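**Grellon Opens Fabric Sorting Room to Neighborhood Groups**

February 18, 2025

Grellon, a household textile reuse company, is opening its second-floor sorting room to schools, shelters and neighborhood groups that need used fabric. The room has been in use by Grellon staff since December. Starting this month, outside groups can book time there at no charge.

The company collects used curtains, blankets, bed linens, sweatshirts and fabric ends from homes and small businesses. Until now, groups that wanted material had to take a mixed bag from the front counter. Under the new program, called Drino, they can come upstairs, go through what has arrived and pack only what they will use.

"People kept bringing half of each bag back to us," said Szu-yu Chien, operations manager at Grellon. "A shelter wants blankets. A sewing class wants flat cotton. It made more sense to let them pick."

The sorting room was an office before Grellon took over the floor. The company kept the windows and spent most of its budget on work surfaces and shelving. Sorting is done by daylight when possible, as stains and thin spots are easier to find that way. Dark fabrics give the most trouble. Navy, black and charcoal can look alike under a ceiling lamp, and sorters are asked to carry them to the window before putting them in a stack.

Each visit begins with a short talk on how the stacks are laid out. Heavy fabric is kept apart from light fabric, and anything with a zipper or metal hooks has its own shelf. Plastic covers and bags are taken off before folding and saved for packing if they are clean and have no tears.
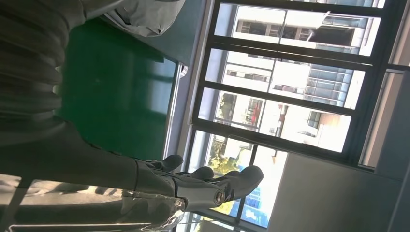
Do groups have to bring their own bags or boxes?

Grellon supplies both, along with tape and labels. Groups that want to use their own may do so, as long as each one can be lifted by one person.

Bookings are for two hours. A group may send up to nine people at a time, and at least one of them must be an adult who stays for the whole visit. There is no limit on how much a group can take on a first visit. After that, the limit is 100 pounds a month, which may be raised if stock is high.

Kavitha Acharya, who runs the Drino program, said the first groups through the room worked faster than she had planned for. "We set out chairs and no one sat down," Acharya said. "We have moved the chairs out and put in another folding surface."

Grellon handled about 3,000 pounds of fabric in January. Blankets and bed linens made up the largest share. Curtains were second, and the company says it has more lined curtains than it can place. Theater groups, quilters and anyone with a use for heavy lined fabric are asked to get in touch.

The company has also changed what it accepts. Sweatshirts, fleece and plain jersey are now welcome in any color, including items with worn cuffs, which can be cut down for cleaning cloths. Pillows, foam and electric blankets are still turned away. Donated items should be washed and fully dry. They do not need to be ironed or folded.

Bevan, a furniture repair shop on the ground floor, will take upholstery pieces that are too stiff for sewing. Tegan Doolan, the shop's owner, said the pieces will be used for seat backing and for wrapping chair legs during delivery. "I was buying this kind of thing by the roll," Doolan said.

The sorting room is reached by the rear stairs or by the freight elevator. Visitors using the elevator should ring at the loading door. Carts are kept beside the door and should be returned there. Food and open drinks are not allowed near the fabric, but there is a small break area across the hall with a sink.

Groups can book by phone or at the front counter. Requests should give the name of the group, the number of people coming and the kind of fabric wanted. Lai-ching Chung, who handles scheduling, will reply within two working days. Afternoon times are easiest to get at present.

Household donations are still accepted at the front counter during regular hours. Pickup is available for loads of 200 pounds or more.

**Contact:** Lai-ching Chung, Scheduling, Grellon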